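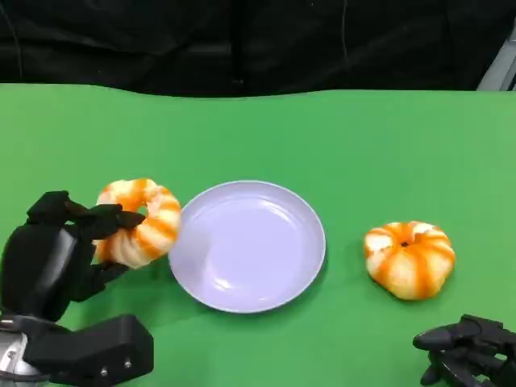 Does the play bakery set come with a plate?

It does! Every Pirnanero set has one round plate, and you're welcome to order spares – plenty of families end up wanting a second for tea parties.
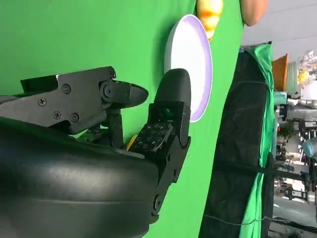
Extra pieces of play food are sold singly too, so a lost bun needn't spoil the fun.

How do I clean the pieces?

Just a soft cloth and a little mild soap, please, then leave them out to air dry for 30 minutes or so before they go back in the box.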